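Jan 27, 2007

Sindgate courtyard, drainage and planting notes. Wrote these up at my desk with cold feet, so forgive the handwriting if this ever gets scanned.

The shared lane behind Block 2 is meant to be where people stop and talk. At present it is where the water stops. Walked it with the level this morning and the fall runs toward the bike store, while the drawings have it running toward the planting strip. Both can't be right, and my socks are siding with the level.

Faleck want to regrade the whole lane. Salcedo want a channel drain along the bike store wall and say it can go in without touching the benches. I lean toward the channel – cheaper, and we keep the hawthorn that everybody at the residents' evening was so fierce about.
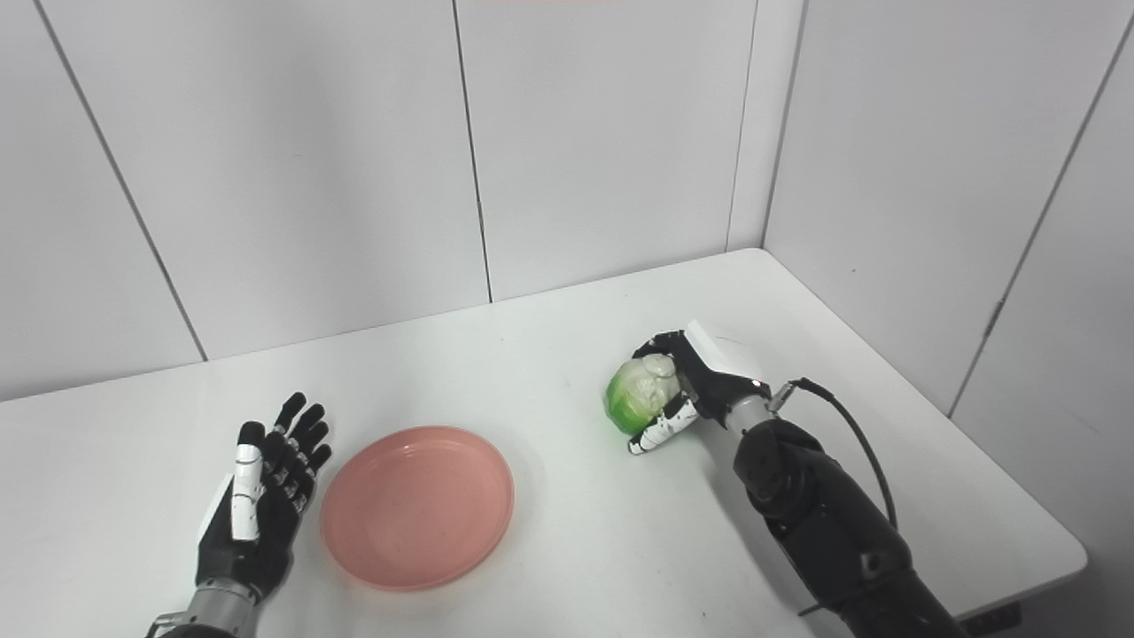

Redid the bench spacing on the model. With benches 5 m apart you get a bus station. Pulled them into pairs facing each other, with gaps wide enough for a stroller, and it starts to look like a place where someone might borrow a ladder. Clarkinen's standard bench has an armrest in the middle, which I would like to lose. Ask whether they'll do it without and what they'd charge for the privilege.

Front gardens: 16 of the 20 plots on the north side now have the low hedge in the plan. The other four are next to the parking bays and I keep putting off deciding. Low wall? More hedge? A sign saying "sorry"?

To do:

- spot levels again at the bike store door, after rain
- send Salcedo the corrected section (the corrected one, not the one called "final")
- bench query to Clarkinen
- check if the lane can be closed to cars for the August street party, or if the fire people need it clear

Still no answer on who waters the communal beds. Put "residents" on the drawing for now.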